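Wornley School of Built Environment
Landscape Construction 2: Paving, Jointing and Civic Ground
Course handout, Unit 6
Coordinator: Bjartur Hedegaard
Issued 2023-06-01

Purpose of this handout

This handout supports the lecture on large paved surfaces in public places. It should be read before the drawing tutorial and brought to the site visit. Students who have not completed the earlier unit on drainage and falls are advised to revise it first, as the terms used there are not defined again.

1. The plaza as a surface

A plaza is commonly discussed in terms of the buildings that enclose it. For the purposes of this unit the ground itself is the subject. A paved surface carries foot traffic, service vehicles, temporary stages and market stalls, and it must shed water without appearing to slope. It is also the largest single plane that most visitors to a civic building will see, and small faults in its setting out are visible over a considerable distance.

The designer has three principal decisions to make: the size of the unit, the direction of the grid, and the treatment of the joints. Each affects the others. A large slab reduces the number of joints but is heavier to lift, less tolerant of movement in the base and harder to lay to a compound fall. A small unit follows changes in level readily and gives a busier surface.

2. Direction of the grid

Where a plaza lies in front of a symmetrical building, the usual practice is to align one set of joints with the main axis. The eye follows these lines towards the entrance, and the approach is understood without signs or kerbs. The setting-out drawing should identify a centreline and state whether a joint or the middle of a slab falls on it. The choice is to be recorded early — it determines the width of the cut pieces at both margins.

A grid laid at an angle to the building makes the axis less insistent. It also produces triangular cuts at every wall, step and pit cover. In the Caltar Square exercise, students will price both arrangements over the same area and compare the waste allowance.

3. Joints

Joints fall into two groups. Laying joints separate one unit from the next and are filled with mortar or jointing sand. Movement joints pass through the full depth of the bound construction and allow it to expand and contract. Movement joints should coincide with the laying grid wherever possible. Where they do not, they will be read as a mistake or as a deliberate line, and the drawing should leave no doubt as to which was intended.

Curved joints require particular care. A shallow arc across square paving must be cut slab by slab, and very thin slivers are to be avoided. Curves are sometimes used to mark the edge of an earlier phase of work, a structure below ground or a change in loading. The reason should be noted on the drawing.

Joint colour is too often left to the contractor. A dark joint in pale paving draws the grid strongly and emphasises perspective. A joint matched to the slab lets the surface read as one sheet, although soiling will darken it over time.

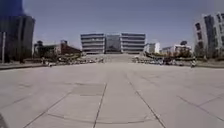

4. Repairs and replacement

Every large pavement will be opened at some stage for services or settlement. The specification should require spare units from the original batch to be stored by the owner. The Stavdale schedule, issued with the October notes, sets this at 2 per cent of the laid area. Where matching units cannot be obtained, the repair should be taken out to existing joint lines so that the new work has a regular outline. A change of finish inside a tidy rectangle is generally less noticeable than an irregular patch in a near match.

5. Steps at the edge of the plaza

Broad, shallow steps continue the plane of the plaza and should be paved in a related colour. Tonal blending must be weighed against safety: each nosing requires a contrasting strip, and an accessible route must be provided close to the main line of approach. Joints in the treads should line up with those in the paving below.

Drawing task

Prepare a setting-out plan for the forecourt described in the Rai brief. Plans are to be drawn at 1:100, with the centreline, movement joints, falls and spare-unit storage noted. Include one section through the lowest step. Work will be returned with written comments at the following tutorial.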